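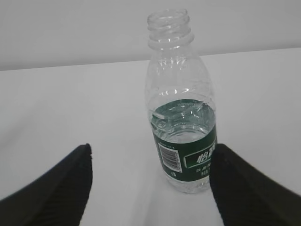
Figure 4. Wrist camera view during the approach to an open, partly filled bottle. The right finger is against the lower part of the bottle; a gap remains on the left.

5.2 Failure under one-sided contact

The most frequent fault in the Solumthorpe trials was early contact by a single finger. The planner assumes that both fingers reach the object within the same control cycle. When the estimated bottle axis is offset to one side, one finger arrives first and the closing motion becomes a push. Figure 4 shows this contact state. The right finger overlaps the label while the tip of the left finger is still clear of the bottle.

We trace the offset to the depth estimate. Clear plastic returns few valid depth points, and the segmentation step kept mainly those on the printed label. The fitted cylinder was therefore biased toward the part of the label facing the camera. Refitting with the neck ring as a second reference reduced the bias but failed whenever the neck was lost against a pale background.

The force monitor did not catch the fault. Its threshold, inherited from the Avport controller, had been set for capped bottles, and contact was reported only after the threshold had been exceeded for 80 ms. A light bottle can slide or tip at a lower force than this. With an open neck, tipping is a safety matter as well as a failed grasp, as water can reach the wrist connector and the floor of the cell. Two runs were ended by the emergency stop for this reason.

Following the procedure of Benítez, we added a check that compares the two fingertip signals before closing continues. If only one finger reports contact, the arm halts, opens by 2 mm and shifts toward the contacting side. The check was tested in the Grulletti simulator over 2000 closing motions before it was enabled on the arm. It does not correct errors in bottle height, and it adds a delay to every grasp in which the fingers do not meet the object together. Section 5.3 treats the height error separately.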